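Apr 7, 2023 - pavement robot, what we buy and what we wait for
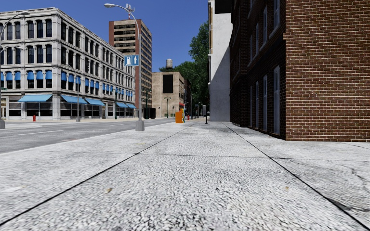

Simulated street, pavement view, brick building on the right.

Long chat with Nneka this morning over the Skirkisero quote, and I want to get it down before I muddle it. She would like the order for the delivery base in before the summer, and I do see why, but I still think we should get what we can out of the simulator first. We've already got this street, and it costs us nothing but Kelechi's patience and a good deal of electricity!

What I keep coming back to is the slim dark post in the middle of the pavement, and the orange box near the kerb with the low red bollard a bit to the right of it. If the planner can pick a sensible line past those with a cheap depth camera, then the Miltero lidar (the big line on the quote, by a long way) can go to next year's money. If it can't, well, we'd rather know that now. The speckled concrete is another worry, as I don't trust stereo on that sort of surface, and the sunny road next to the softer light by the bricks ought to make a fair exposure test too.

Plan as agreed, more or less:

Kelechi to do 30 runs with the depth camera only, then 30 with the lidar model switched on, so 60 altogether, same start point for each. Log the clearance at the post every time please, we forgot last time and it was a nuisance.

Sayegh can lend us a base for a fortnight, but they want it insured, and I haven't asked the office what that does to the budget. Must ring them.

Spare batteries from Ledden are £248 each. I've put down one. Nneka says two, and she is probably right - she usually is about batteries - but I'd like to see the run times before I give in.

Left out for now: trolley, second charger, the rain cover. Still no people or cars in this street, so nothing we get from it will tell us about crowds. Ask Kelechi how long walkers would take to add.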